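From the Workshop: The Week the Gripper Forgot How Hard It Was Squeezing

Those of you who stopped by the Brumis bench in the last couple of weeks will have noticed the paper towels, and a few of you were kind enough to ask. So I promised Delia I would write the whole thing up for the newsletter, partly so that the other benches can check their own grippers and partly so that I can stop telling it in the hallway with my coffee going cold.

For anyone new to the Brikemdale building, Brumis is our handling project for fragile food, and for most of the winter that has meant eggs. The arm picks one up, sets it into a pocket of the tray, goes back for the next. Radu Matei wrote most of the grasping code and Delia Crăciun looks after the hardware, and between them they had gotten it to a point where we were, I will admit, getting a little bit smug. We had done 200 picks in a row without a crack and somebody had already mentioned cake.

Then on a Tuesday morning the arm went down to an egg, closed on it in the same gentle way it always had, and kept closing. It was over very quickly. Radu hit the stop button, we all looked at each other, and Delia went for the paper towels. We put it down to a bad shell (it does happen, and we had been blaming bad shells since November) and started again. Four picks went fine. The next one broke exactly like the first.

I would love to tell you that we shut everything down at that point and reached for the logbook. What we did was try it three more times, and by lunch we had lost 5 eggs and the cloth had to go home with me for a wash. Please learn from us there. Two of the same failure in one morning is plenty, and the rule on our bench is now that the second one ends the run until somebody has looked at the logs.

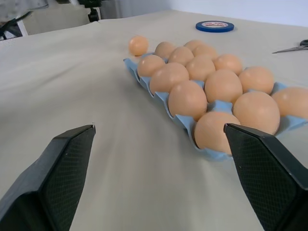

The Brumis bench from the wrist camera, fingers open, with one egg still outside the tray.

When Radu did get to the logs, they were very odd reading. The force value climbed as the fingers touched the shell, just as it should, and then it froze. It sat at the same number, down to the last digit, while the fingers went on moving. The controller was waiting for a slightly higher number before it would hold still, and that number never came, so it did what it had been told and squeezed a bit more, and a bit more after that.

The cause was a cable, and I can hear the hardware people sighing from here. The sensor lead runs along the wrist and through a clip, and the clip had been pushed too close to the joint when we changed the finger pads in February. Every time the wrist rolled past a certain angle the lead got pinched and the signal dropped out for a moment. You could not see any damage until Delia peeled the sleeve back, and even then she had to bend it under the lamp to find the spot. That explains why some picks were perfect and others were not: it all depended on which pocket the arm was heading for and how far it had turned before closing.

A pinched lead is an ordinary sort of fault, though, and the part that bothers me more is what the software did with it. Our driver held on to the last good reading whenever the signal went missing. It was put in ages ago to smooth over tiny gaps, and it did that job so nicely that we all forgot it was there. There was no limit on how old a reading could get. With an egg in the fingers, that costs you an egg. I have had my own hand in that gripper more times than I care to count, straightening a pad or wiping something off, and so have most of you.

So, what has changed. The driver now throws out any reading older than 50 milliseconds, stops the fingers where they are and puts a message on the screen that is hard to miss. There is a separate cap on motor current as well, so that even if the sensor is talking nonsense the fingers can't push much past what a grasp needs. Delia has moved the clip, left a proper loop of slack at the wrist and put a new lead in. And there is a laminated card by the stop button saying that power to the gripper goes off before fingers go in, which was always the rule but had gotten rather soft around the edges.

We have been running again for 7 days with the new settings. The arm has stopped itself twice in that time, both times for a loose connector at the control box that Radu has since replaced, and I was very happy to see it stop. No eggs were lost to either one.

If your bench uses the same driver (Bromel does, and I think the Dumitrescu rig may too), please don't wait for the shared update in April. Radu has the fix ready and can have you patched in less time than it takes to find him. While you're at it, roll the wrist slowly through its whole range with the force reading up on the screen and watch for a number that stops moving. Delia has spare clips in the second drawer, and she would like the empty bag back.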